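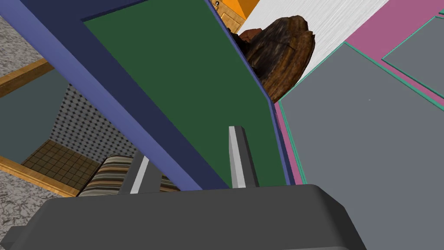
Pre-Run Inspection Checklist: Household Chores, Simulated House

Project: Badon
Checked by: Noreen Cheema
Comments by: Bushra Abbasi
Date: 06/07/2021

Complete before any chore set is passed along to the real arm at Moynihan. Mark each line OK, FIX or N/A. Comments can be as long as you like (mine always are).

SECTION A. THE ROOMS

A1. All rooms load with floors, walls and fittings in place. OK
Comment: Loaded first go! I love that the house has proper clutter in it now, with patterned walls, tiles and bits of carpet all in one view. The old test room was a grey box and a table, and a machine that can tidy a grey box hasn't told us much about the kitchen at my mum's.

A2. Doors and panels swing on the correct side. FIX
Comment: Pantry door in the Tornden layout opens into the wall. Noreen has the fix half done.

A3. Colours and textures vary between rooms. OK
Comment: Wild colours, keep them. If the arm only knows white cupboards it will be lost in half the homes in the country.

A4. No object sunk into the floor or floating above it. FIX
Comment: One mug in the laundry hovers. Charming, but fix it.

SECTION B. THE GRIPPER

B1. Fingers open fully before the approach. OK
Comment: Fully open and nothing between them at the start, as it should be.

B2. Fingers close evenly on a soft item (tea towel, sponge, sock). OK
Comment: Socks are going so well. A year ago it would pinch the sock, lose it, and carry on to the basket with great confidence and no sock. Now it notices and goes back.

B3. Closing force stays under the limit set for glass. FIX
Comment: Force limit was still set from the shop-floor chores (sorting offcuts, putting clamps back on the rack). Fine for a clamp. Not fine for a wine glass. Change it in the Rulis settings file and rerun.

B4. Approach speed drops near anything marked fragile. OK

B5. Palm clears the bench edge when reaching low. FIX
Comment: Touches on the return swing. It's a big solid palm and people forget how much room it wants behind the fingers. 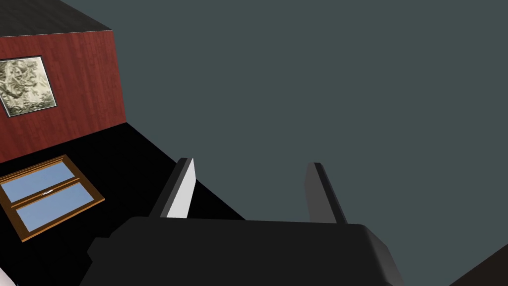

Can a machine do the housework yet?

Some of it, slowly, and with someone close by. Picking up clothes, wiping a flat bench and loading plates that are already scraped are all within reach. Making a bed, cleaning a shower and anything with a fitted sheet are still a fair way off.

SECTION C. WINDOWS AND WALLS

C1. Glass is treated as solid. OK
Comment: Big relief. Last round the arm reached straight through a pane as if it were fresh air.

C2. Window latch can be reached without the wrist folding back on itself. FIX
Comment: The latch is tiny and it sits on the middle rail between the two panes, so the angle matters a great deal. I'd like to see the reach tried from the left as well as front on. Wiping a pane is a lovely chore for a robot, flat and dull and forgiving. Undoing the latch first is the hard bit.

C3. Hanging pictures are marked "do not touch". OK
Comment: Dusting frames can wait. One knocked picture and the whole household goes off the idea.

C4. Arm stops when a wall is closer than expected. OK
Comment: Stopped every time I tried it, and I tried it plenty because it's such fun to watch. Next up I want the same test with the lights turned right down, as most of us put a load on after dinner and

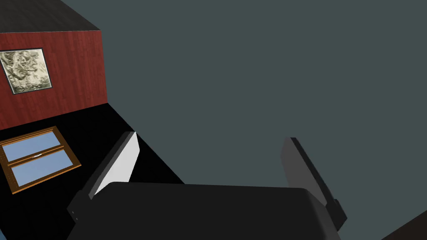 walk about half the house in the dark. Noreen says the lighting change is easy, so please add it to the February list.

SECTION D. STOPPING AND HANDING OVER

D1. Stop command works during a grasp. OK

D2. Stop command works while an item is being carried. OK
Comment: Holds the item and waits. Exactly right. Dropping it would be worse.

D3. Run log is saved and readable. OK
Comment: 3,000 attempts in the log, all of them opened without trouble. Of the last 40 sock pickups, 2 failed, both in the same corner behind the dryer. I can't get a sock out from there either!

D4. Failed attempts are kept with the rest. OK
Comment: Please don't tidy these away. They're the most useful part of the whole set.

D5. A person has watched a full chore from start to finish. OK
Comment: Noreen and I sat through the bench wipe together. It missed a strip along the back, then went back and got it on the second pass. We cheered.

SECTION E. RESULT

Ready for real arm: socks, bench wipe
Hold: glassware (B3), window latch (C2), Tornden pantry (A2)
Recheck after fixes: A4, B5

Comment: So keen to see the bench wipe on a real bench with real crumbs. Bring toast.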